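Subject: Re: Storage charges at the Rostwood depot

Dear members,

Katia Martinelli wrote:
> Could the office confirm whether the new charge
> applies to boxes left over the summer?

The charge applies from July to all boxes held at Rostwood for more than 19 days. Members with a yearly agreement – 133 at present – will pay nothing further until it ends.
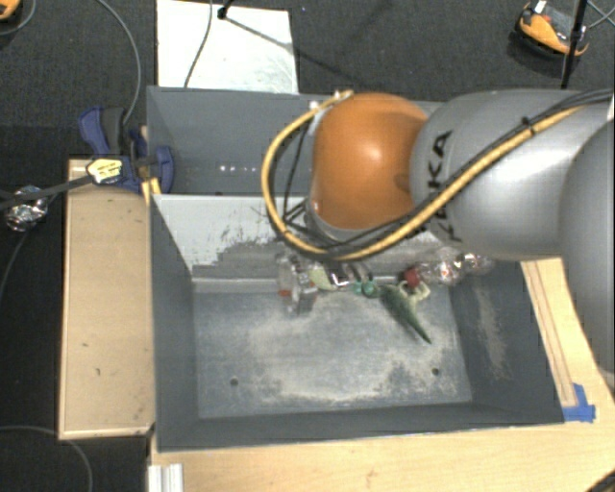
Page last changed: July, 16:40

Requests to move boxes to Korletey should reach the office six days beforehand.

Membership Office
Drindano Archive Society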